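Urnden Allotments and Gardens Society
Minutes of the December meeting, upstairs room at the Orlandini

Taken down by me, Nusrat Qureshi, because Umon has done it for three years running and says his wrist has had enough. I've written it the way I talk, so apologies to anyone who likes a proper numbered set of minutes. If I've got you wrong, shout at the next one and I'll fix it.

We started at half past seven, or a bit after, as the door downstairs was locked and we had to ring. Good turnout for a wet night. Apologies had come in from both of the top-path plots and from Mrs Bell, whose car wouldn't start. Umon was in the chair.

Last time's minutes

Read out and agreed, with one change. It said the shared shredder was "broken". The owner of plot 14 would like it noted that the shredder was blocked, with bindweed, and that he unblocked it. Noted.

Also carried over from last time: the sign on the lower gate has still not been put back up. I said I'd do it in the autumn and I didn't. I've got the screws now, they're in my coat.

Water

This took up most of the evening, as I thought it would. The bill for the half year came to £247, up from last year, and there was a fair bit of muttering. Umon had been through the meter readings and thinks there's a slow leak between the stopcock and the second trough. The ground there has been soggy since September, even in that dry spell when the rest of us were carrying cans up and down like donkeys. I'd noticed the nettles were doing suspiciously well along that stretch but I never put two and two together!

We talked about digging it up ourselves. Two people were keen, one person had done his back in doing exactly that on another site, and somebody asked who'd be paying if we put a fork through the pipe. In the end we agreed to get a plumber in to look at it once the water's been turned off for the winter, and to spend up to £95 on the visit without having to come back and ask everyone. If it's going to be more than that, we talk again.

The water goes off at the end of the month whatever happens. Please empty your butts if they're the thin sort, and leave the taps open. Last winter two taps split and I had to listen to my neighbour on the plot go on about it until May.

There was a side discussion about whether hoses should be allowed at all next summer. I won't write it all down. Feelings on both sides. My own view, which I gave at the time, is that a hose is fine if you're standing there holding it, and not fine if you've gone home for your tea and left it running in the beans. We left the rule as it is.

Seed order

The group order goes in soon after Christmas, through the Daro catalogue as usual. I've got the paper copies and I'll leave a stack in the hut, in the biscuit tin so the mice don't have them. You need to get your list to me on paper or by email, with the catalogue number as well as the name, please. Last year somebody wrote "the nice purple beans" and I had to guess, and I guessed wrong, and she's still not over it.

We get the discount once we reach 30 packets between us, and we've never had any trouble reaching it. Potatoes and onion sets are a separate form. If you want shallots, say so early as they went quickly last time. Garlic is too late now for most of you, although I've planted mine in December before and it came up perfectly well, a bit small.

A question came up about sharing packets, as hardly anyone needs a whole one of courgettes (four plants and you're leaving them on strangers' doorsteps by August). We're going to try a swap table in the hut from the end of January. Bring your halves and spares in an envelope with the name and the year on it.

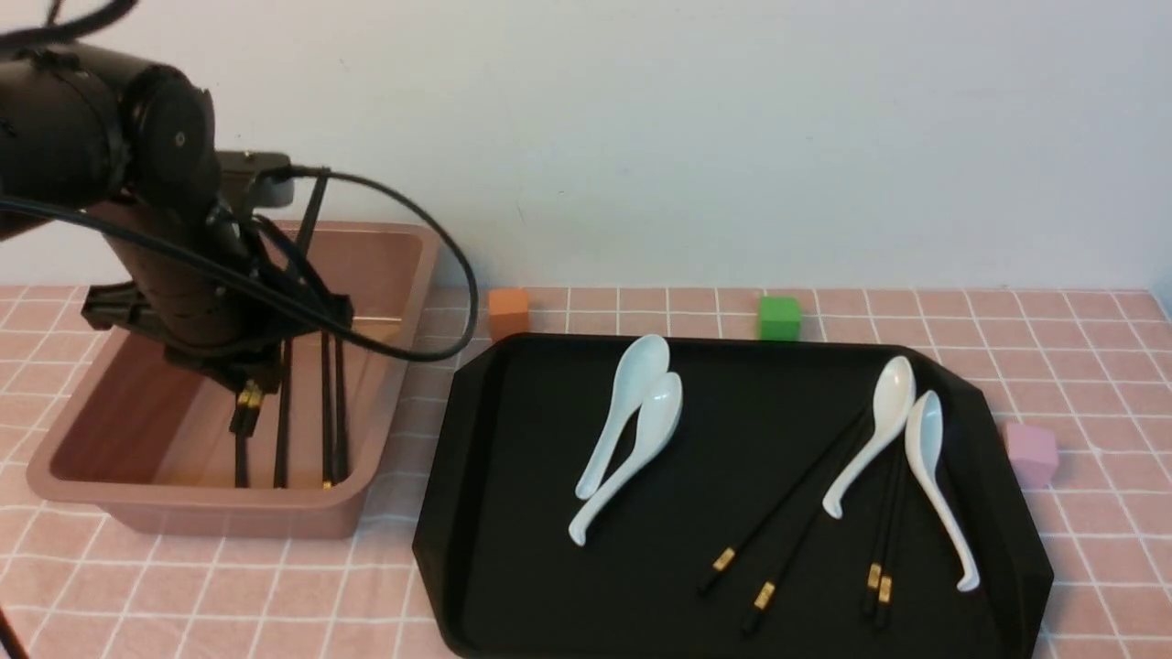
On that, there was a longish chat about how old is too old for seed. Parsnips need to be fresh every year, everyone agreed, and then straight away two people said they'd had good parsnips from old packets. Tomatoes keep for ages. Umon's rule is that if he can't remember buying it, it goes on a bit of damp kitchen roll on the windowsill and gets a week to prove itself. I'm going to do that with my leeks. So please don't put anything on the swap table that you wouldn't sow yourself, and if it's a gamble, write "gamble" on the envelope.

Paths and hedges

The hedge along the lane side was cut back in November and it looks much better, although whoever did the corner by the bus stop got a bit carried away. It'll grow. Thank you to the people who turned up with loppers, and to whoever brought the soup, which I had two cups of.

The main path is in a bad way by the compost bays. It's all mud and bits of brick and I nearly went over there with a full barrow. We can get woodchip dropped off free from a tree surgeon who works nearby, but it comes when it comes and it'll be tipped right inside the top gate, so we need people who can be there at short notice to move it before it blocks everyone in. Seven of us put our names down. If you've got a decent barrow with air in the tyre, you're especially welcome.

Reminder that the paths between plots belong to whoever's on the left as you look up the hill. I know half of you think it's the right. It's in the tenancy papers, I looked it up and I brought them with me, and yes, that did mean some red faces, including mine. I've been strimming the wrong side for years.

Compost bays

Bay one is full and should now be left alone. Bay two is open. Bay three is for leaves only. Somebody has been putting cooked food in bay two and we've had a rat, and I'd like it to stop please. There was some talk of putting lids on. One plot holder has offered old doors, which would do nicely if they're not painted with anything nasty. She's going to check.

Waiting list

The list is longer than it's ever been. We have two half plots coming free in the spring, and there's one full plot which hasn't been touched since the summer. Umon has written to the tenant twice, kindly, and not heard back. We agreed to give it until the end of January and then split it in two, seeing that most people joining now say a full plot is more than they can manage. I was against splitting at first, as you never get them back into one again, but I was talked round. I do remember my own first year on a full plot and I mostly grew couch grass.

New people will be asked for the key deposit before they get the key. It seems obvious, but we're short of several keys and that's why.

Summer open afternoon

Too early to plan properly, but we need to say now if we want the big tent. We do. Plant stall, teas, the children's sunflower measuring, and the marrow competition, which is coming back after a year off. The rules for the marrow will be written down this time. Weighed, not measured, and no stalks longer than your thumb. There was a question about whose thumb. We moved on.

I offered to do the cake table again on condition that I get some help with the clearing up, and I'd like it in the minutes that three people said yes out loud.

Any other business

The hut padlock is stiff. A drop of oil has been tried. If it won't open, lift it and pull towards you while you turn the key.

Someone has left a very good pair of green gloves on the bench by the top trough. They're in the hut now.

Plot 9 has spare rhubarb crowns, to be dug up once it's been properly cold. Ask her nicely and bring your own bag.

There was a request for a bonfire date. We can't have one until the lane side hedge cuttings have dried out a bit, and never when the wind's blowing towards the houses. Umon will put a note up on the board.

We finished at twenty past nine and most of us stayed on for a drink downstairs. Next meeting is in February, same room, same time, and I've asked them to leave the door unlocked.

Jobs from this meeting: Umon to ring the plumber and put the bonfire note up. Me to put the sign back on the lower gate, take the catalogues to the hut and collect the seed lists. Everyone to empty their butts and leave their taps open.

N.Q.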